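Search this site
Home Datasets Docs Contact

# Goltholm Restock: data card

October 2020. Maintained by Tsehay Gidey and Lemlem Tsegaye.

## What it is

Recordings of people filling shop shelves, for those who keep telling us a machine will be doing it shortly. We tried to find out how shortly. Bring a chair.

## What's inside

- 20 aisle sessions, filmed from head height
- 11 product types, mostly bagged snacks
- 2 attempts by our own arm, Clolteck, kept for the sake of candour

Each session has video and a plain text file of start and stop times. The folder called `mekonnen_old` uses a different clock. Don't mix them. We did, and lost a fortnight.

## How machines get on

Boxes, tins and jars: decent, if slow. Bags: poor. A crinkly bag changes shape when you touch it, hides its edges under its neighbours and shows its back when you wanted its front. Clolteck's suction cup got hold of one bag in its second attempt and would not let go of it. Under the Wanico scoring rules this counts as a pick.

People grab a bag by the top edge without looking up from their conversation. The labels `pinch_top` and `spread_press` cover most of what their hands do in a full carton.
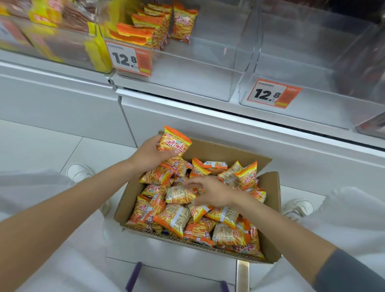 *Sample view: snack bags in an open carton, one lifted by its top edge, with a stocked bin and an empty one on the shelf behind. Both price tags read 12.8.*

## Known gaps

No freezer aisles and no glass. Sound has been removed, as it was largely humming.

## Use

Free for research. If your robot can empty a carton of bags neatly, please write to Lemlem, who has a bet on.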